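Council leader says she will stay on after losing her majority
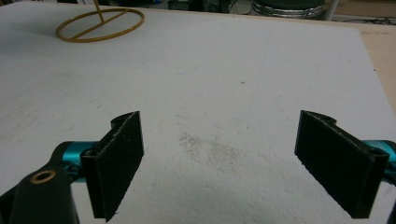 Two black gripper fingers above a white tabletop.

The leader of Prestlow council says she has no plans to resign, a month after two members of her group left to sit as independents and took her majority with them.

Speaking in her office in July, she said she had offered both of them a meeting and that one had accepted. "We talked for an hour. She isn't coming back, and I didn't ask her to. I asked what she would vote for, and I wrote it down."

The split came over the plan to close the Evden branch library and move its services into the town hall. The petition against the closure drew 3,279 signatures, the most the council has received on any matter. The leader said she had expected opposition but had misjudged how far it went. "I thought it was the people who live near the building. Then I saw addresses from all over town."

She still supports the move. The branch needs a new roof and a new boiler, she said, and on most mornings it is open for only a few hours. Asked whether the closure could pass now, she paused. "Today, no. I would lose by one or two. So it's not on the agenda."

The opposition has said it will bring a motion of no confidence when the council returns from its summer break. It needs 10 signatures to put the motion down and says it has them. The leader said she had not seen the list. "If they have the names, they should file it. We'll have the debate and we'll vote."

She was less relaxed about the budget. The draft sets aside $782,000 for road repairs, most of it for Amissah Street and the bridge approach, and both departing members have asked for changes. "I can move money between streets - I can't find more of it."

She won her own seat by 69 votes, and said people stop her in the grocery store to bring that up. "They want me to know they remember."

On whether she would work with the opposition, she said she already does. The contract with Zurkadis for trash collection was approved in the spring with votes from both sides, and she expects the parking rules to go the same way.

Would she run again? "I'll decide after the budget," she said. "My family gets told first, then the group."

The council next meets at 7 p.m. in the main chamber. The public gallery will be open.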